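**Bramholm Round Table, light finish**
Dining and shared kitchen range

The Bramholm is a round pedestal table intended for shared kitchens, staff rooms and small residential dining areas. It is supplied by Lunde to housing providers, colleges and community organisations, and may be ordered singly or in quantity.

The top is finished with a clear, hard-wearing lacquer and has a softened edge. The base is powder-coated steel with adjustable feet, which allow the table to stand level on tiled or older timber floors. The colour of the top will vary a little from one table to the next, and this is not regarded as a fault.
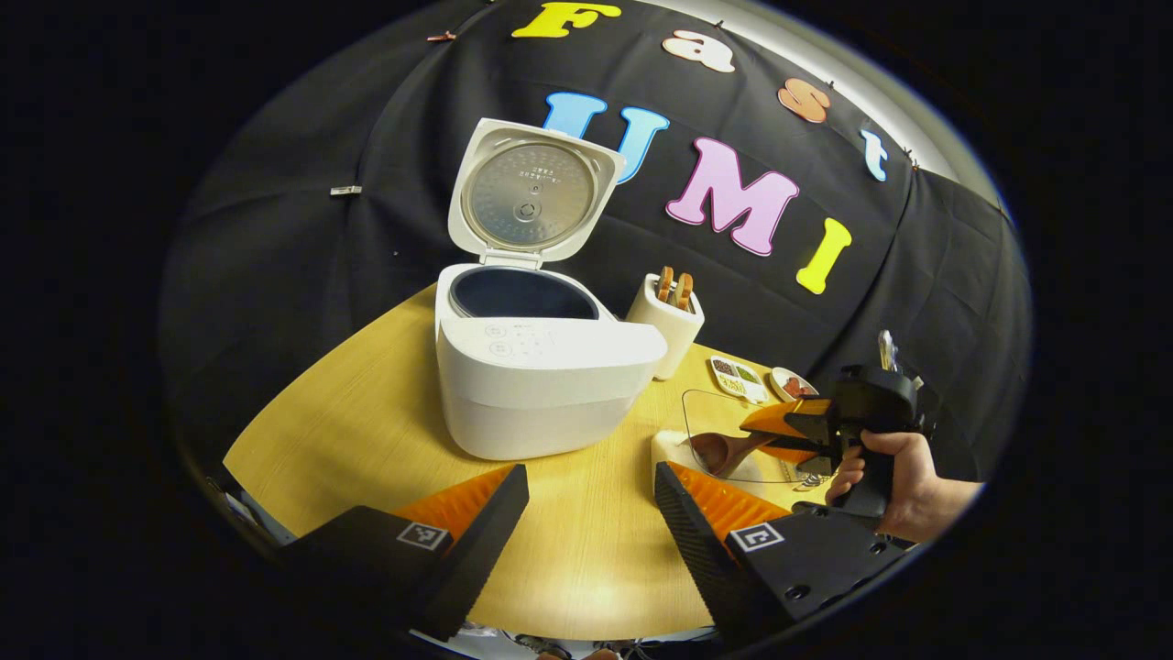
*Round wooden tabletop in a light finish, with rice cooker and serving dishes.*

**Care of the surface**

Wipe the top with a soft, damp cloth and dry it straight away. Do not use scouring powder, bleach or steel wool. Trivets are recommended under pots and oven dishes. Spilled oil, soy sauce and turmeric should be removed promptly; marks that remain may be treated with the Prullow care kit, sold separately. The kit contains enough oil soap for 13 applications.

**Assembly**

The table arrives in two cartons. Assembly requires two people and the hex key provided. Tighten the centre bolts by hand first, place the table upright, and then tighten them fully. The bolts should be checked again after nine weeks of use.

**Ordering and delivery**

Orders are filled from the Bidlow warehouse. A deposit of $200 applies to orders placed by organisations without an account and is credited to the final invoice. Delivery is made to the ground floor unless other arrangements have been agreed to in writing. The warehouse is closed for stocktaking during part of August, and orders received in that period will be processed in the order in which they arrive.

Replacement feet, bolts and base plates are kept in stock for current and earlier versions of the table. Please quote the number on the label beneath the top.

Account enquiries: Wenche Sjögren
Parts and repairs: Rasmus Kivi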